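Kitchen Cabinet Refinishing - Your Questions

I get a lot of email about the cabinet jobs I take on around Casstead, so I've put the usual ones in one spot. Last updated March 1, 2021.

Do I have to strip everything down to bare wood?
Usually no! If the old finish is sound, I clean it well, scuff it with fine paper and go right over it. Peeling or sticky doors are another story, and those I strip.

Are the raised panel doors with the arched tops harder to do?
A little slower, that's all. The curve holds grease and old polish, so I go in with a soft brush and keep at it longer than you'd think. I charge the same as for flat doors. 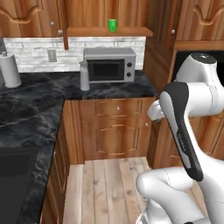
Can I keep my old knobs?
Sure. Take them off first and bag them (please don't paint around them, I beg you). If you want new ones, the shop in Arkside carries plain round wood and brass ones, and you won't need to drill again if you stick with a single-screw knob.

Do you do the insides too?
Only if you ask. Most people leave the insides of cabinets and drawers as they are, and a good wipe and a coat of clear is plenty. You'd need to empty them all the way, including that one drawer we all have.
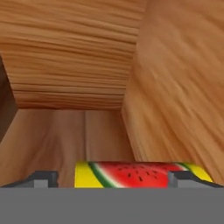
How long will my kitchen be out of action?
Plan on 7 days for a normal size kitchen. You can still cook, but the doors will be over at my workshop on Vasiliu Street, so everybody gets to see your cereal. My biggest job so far had 21 doors and ran longer - I was still hanging them in December.

What color should I pick?
Gosh, I can't tell you that! I will say that gray gets asked for more than anything else. Get a sample pot and paint a big board, and look at it in the morning and again at night with the lights on.

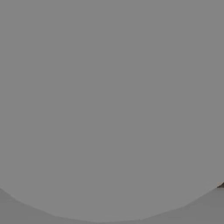 Warm wood tones are coming back too, and if you have those already I'd think twice before covering them up. A fresh clear coat costs a lot less than paint. I charge $82 for a test door, and it comes off your bill if you go ahead.

Do you travel?
Casstead, Arkside and Trorkari, yes. Farther than that, write and ask me.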